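Best way to store a box of old paperbacks in an unheated garage?

Posted in Home & Storage

I'm clearing out a spare bedroom and have 600 paperbacks that need to go somewhere until spring. The only space is a detached garage in Trotside. It has a concrete floor, no heat and one small window. Last November the humidity in there read 88 percent on a cheap gauge. I don't want to pay for a storage unit. Will the books survive in cardboard or do I need plastic bins? A few are worth something to me but most are ordinary mysteries.

Mogens Brøndum

tokarz_lane
Plastic bins with lids. Done.

Dry_Shelf
Cardboard can work for a few months if you keep it off the concrete. Concrete passes moisture up into anything sitting on it, and the bottom row of books will go wavy first. Put down a pallet or a couple of boards and leave a gap between the boxes and the wall so air can move.

Use small boxes. Paperbacks are heavy and a big box splits at the bottom when you lift it. I try to stay under 30 pounds each. Stand the books upright or lay them flat, but don't pack them spine up with the pages hanging, or the glue will give out.
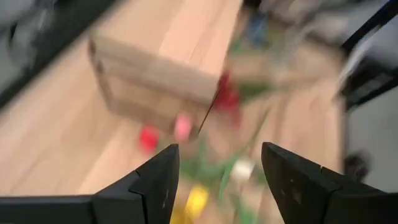 Tan cardboard box.

At 88 percent I would not leave the good ones out there at all. Mold gets going well below that. Pick out the ones you care about and keep them in a closet in the house, even if it means a stack on the floor. For the rest, check one box a month. If it smells musty, bring it in and stand the books open in a dry room for a day or two.

Skip newspaper as padding – the ink rubs off on the covers. Plain packing paper is fine.

Allberg88
Agree with most of that, but I would go with bins for the garage. I kept mine in cardboard for one winter and mice chewed the corners off two boxes. Make sure the books are dry when you close the lid, because a tight bin holds damp in as well as out. I throw a few silica packs in each one and swap them when I remember. My bins were the Vero ones with the clip handles, and I paid 40 dollars for the set. They stack fine, but the lids bow if you go more than three high.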